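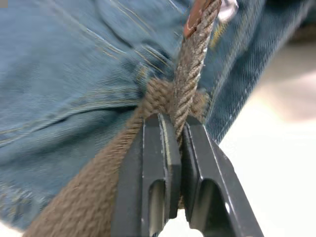
Automation Notes: Cords, Knots and the Limits of the Laundry Robot

Members often ask whether machines are ready to take over the ordinary work of a garment care floor. The short answer from this spring's working session at Wedau is that they are ready for parts of it. The longer answer depends on what arrives in the bin.

The session brought together three member organizations. Skondis operates a commercial laundry and repair service. Kendeo builds handling equipment for small plants. Seixas runs a training center for garment workers and provided the benches and the sorting staff. Over the course of March, the partners passed 3,037 items through a single preparation station, where each piece was to be lifted, freed of anything tied to it or left in it, and placed on the correct belt. Of these, 2,920 needed no more than lifting and placing. The remaining 117 required some form of preparation by hand or by gripper, and it is this smaller group that occupied most of the discussion.

Lifting and placing went well. Towels, sheets and plain shirts present few surprises, and a two-fingered gripper can take hold of them almost anywhere. Denim is heavier and tends to hold its folds, but it too was moved with little trouble. Staff at the station reported that they stopped watching this part of the work after the first week.

Preparation was another matter. Of the 117 items set aside, 105 had a cord, belt or drawstring that had to be untied or pulled free. The other 12 were sent directly to repair. Within the corded group, the equipment completed 78 without help. Staff finished the rest.

The partners agreed that the total says less than the individual pieces do. A single soft drawstring in a loose bow can be opened by pulling one end. A flat braided strap looped around a twisted rope, resting on a pair of bunched-up jeans, is a much harder task. The two cords differ in width and stiffness. The fingers must close on the rope without also catching the strap or the fabric behind it. A pull in the wrong direction tightens the knot, and a person feels this at once and lets go. The gripper used at Wedau has no comparable sense of touch and relies on its wrist camera, whose view of the knot is often blocked by the fingers themselves at the moment it is needed most.

Kendeo has proposed two changes for the next round. The first is a short test pull before each full pull, with the gripper releasing if the knot does not loosen. The second is a narrower fingertip. Skondis supports the first change but has asked for further testing of the second, as a narrow tip may mark lighter fabrics or draw threads from a worn cord.

Seixas raised a separate concern about the pace of the work. An experienced sorter will usually open a simple knot while already looking at the next item. The machine stops, looks, moves and looks again. On a floor where the belt does not wait, a slow success can cause as much difficulty as a failure. The training center therefore recommends that corded items be taken off the main belt and handled at a side bench, where the equipment may take the time it needs and a member of staff can step in.

The question of household use was also discussed, as it is at every session. The partners do not expect a home machine to manage this kind of preparation soon. A plant can control its lighting, its bench height and the order in which items arrive. A household offers none of these, and its laundry basket may hold a bathrobe, a gym bag and a hooded sweatshirt tied together at the sleeves. Folding flat items at home appears to be the nearer goal.

Member plants considering a purchase are advised to look closely at their own mix of items before accepting any general claim about performance. A plant that handles mainly linens may find present equipment suitable. A plant that handles workwear, with its straps, ties and belts, should plan to keep trained staff at the preparation station.

The next session will be held at Wedau on a Saturday, so that plants may send floor staff without interrupting weekday production. Members wishing to bring corded items for testing should deliver them unwashed, tagged with the plant's name, and with all knots left as found.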